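Omprakash Joshi had the kettle on before I got my shoes off. I'd come up to Flatmont to talk to him about the supper club he runs out of his front room, and I'd planned on an hour, and I left when it was getting dark (in August!) with a jar of lime pickle under each arm.

If you haven't heard of Dokura, that's sort of the idea. There's no sign and no website. You get on the list by knowing somebody on the list, and then one evening a month you eat whatever Omprakash felt like cooking, next to people you've probably never met.

"I didn't want a restaurant," he told me. "I worked in restaurants. I've cleaned enough fryers for one life."

He spent 17 years in other people's kitchens, the longest stretch at a place called Cavalcanti, where he started on dishes and ended up running the line. He still talks about it fondly, mostly about the staff meals. Everyone took a turn, and you cooked what you grew up on. His turn was always dal, rice, a cabbage thing with mustard seeds, and something fried.

"The fried thing was a bribe," he said. "You give a tired cook something crunchy and he'll try the cabbage."

So how did the supper club start? I expected a big story and got a small one. He'd left Cavalcanti with a bad shoulder and was home in the evenings for the first time in forever, and he kept making too much food. He was used to cooking for a crowd and couldn't shrink the recipes in his head. He gave dal to the neighbors. Then the neighbors started turning up around six-thirty, just in case.

"At some point I had to buy chairs," he said.

They come from all over, those chairs. A couple are from a church sale, one is a piano stool, and the tall one by the window makes whoever gets it feel like a lifeguard (I sat in it, I can confirm). He seats twelve if everybody likes each other.

I asked about money, which I always feel rude doing, and he didn't mind a bit. Guests put what they want in a tin by the door. Last year, after groceries, he was ahead by $1,391, and he blew a good part of it on a new wet grinder for dosa batter. He was so pleased with that grinder that he ran it for me with nothing in it, just so I could hear how quiet it was. It was not very quiet!

What does he cook now? Whatever's cheap and good. In late summer it's a lot of eggplant, and a tomato chutney he makes in batches so big that he borrows the neighbor's stockpot. He won't write recipes down. I pushed on this, because I wanted the chutney one badly, and all I got was "cook it until you're bored, then cook it some more."

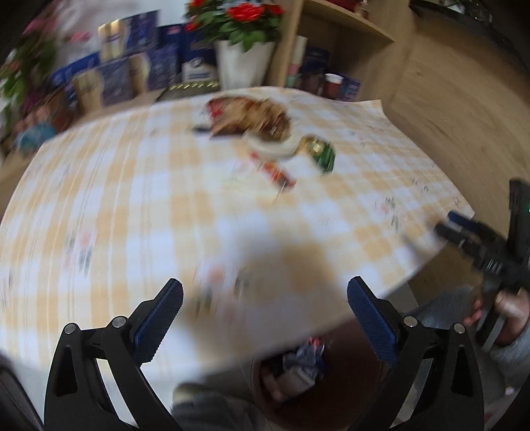 Ulises Mamani

We talked for a while about tables, and I mean really talked. Omprakash has opinions. He thinks a cloth should have some color to it, checks or flowers or both if you can find it, and it should be one you'd never worry over. A white cloth, he says, makes people eat like they're at the dentist.

"Somebody is going to spill in the first ten minutes," he said. "I hope it's me. Then everyone can relax."

He's fussy about where people sit, too. Couples get split up. Anyone who arrives alone goes near the kitchen so he can chat with them while he plates. And phones are allowed, which surprised me, but he figures if they're looking at the phone then the food's too slow and that's on him.

I wanted to know if there'd ever been a truly bad night. He laughed and said there had been 3, and he'd only tell me about one. The power went out with the rice half done, so they finished it on a camping stove in the yard, and it burned on the bottom, and a man he'd never met before scraped up the burned part and ate it with yogurt and asked for more. That man has been back every month since.

These days he gets asked to grow the thing. A friend who books the hall on Clistus Street offered it to him for a night, with room for nearly 100 people. He thought it over for a weekend and said no.

"I'd be in the kitchen the whole time," he said. "I'd hear them having fun through the wall."

He got up then to check on the onions, and called back to ask if I was staying to eat. I was already moving my chair in.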